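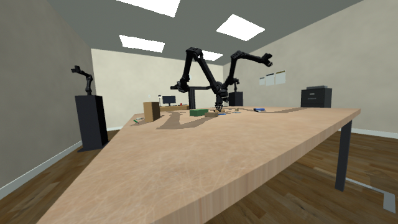 A big wooden table, light top, plenty of fine scratch-like lines.

I have become a person who gets excited about tables. It started in July, when my aunt moved out of her house in Plesside and asked if I wanted the old kitchen one, the one we all did our homework on. I said yes before I'd measured anything, and then spent a very happy fortnight learning how to bring a tired wooden top back to life.

First thing to say is that it is so much easier than I expected! I had it in my head that you needed a workshop and a belt sander and an uncle. What I used was a cork block, a stack of sandpaper, a tin of oil and a lot of old T-shirts (the T-shirts were the best part, I finally got rid of the one from the Prandar fun run).

The scratches were what I'd worried about most. Years of forks, school compasses, a cat. I rubbed along the grain with medium paper, then fine, then very fine, and wiped it down with a damp cloth between each go. The damp cloth raises the grain a bit, so you leave it to dry and give it one more light pass. The first evening I did only a patch by the window, no bigger than a tea towel, and kept walking back into the room to stroke it.

I did go wrong once. I got impatient with a dark ring from a casserole dish and leaned on it with one finger, and now there's a shallow dip you can feel if you slide a cup across. I've decided to sit at that end.

For the oil I took advice from Edeltraud Gerlach at the hardware shop in Ustgate. She talked me down from the expensive stuff and told me to put on far less than I wanted to, wait 21 minutes – she was very exact about this – and then wipe off everything that would come off. I did 4 coats over as many evenings. The colour after the first one! It went from the grey of an old fence to something like toast, and all these little ripples showed up in the wood that I'd never seen in my life, and I'd eaten breakfast on it for years.

One safety thing, and please do take it seriously: oily rags can heat up and catch fire if you leave them scrunched in a pile. Open them out flat and let them dry outdoors before they go in the bin.

Now I'm looking at tables everywhere I go. The café on Ritchie Street has a long one with a lovely wobbly edge, and my friend Hiba Dabbas has her gran's drop-leaf, which has been painted at least 5 times and is down to pale green in one corner. She won't let me near it. I've offered twice. I can see her point, the layers are half the charm, but I do think about what's under there.

Next up is a pair of chairs that came with the table. They're a different wood, much redder, with a sticky varnish that leaves marks on your trousers, so I'll have to strip them before anything else. If any of you have done spindles without losing your mind, tell me how you got into the gaps. I've been told string works, and also an old toothbrush, and I've got both ready by the back door.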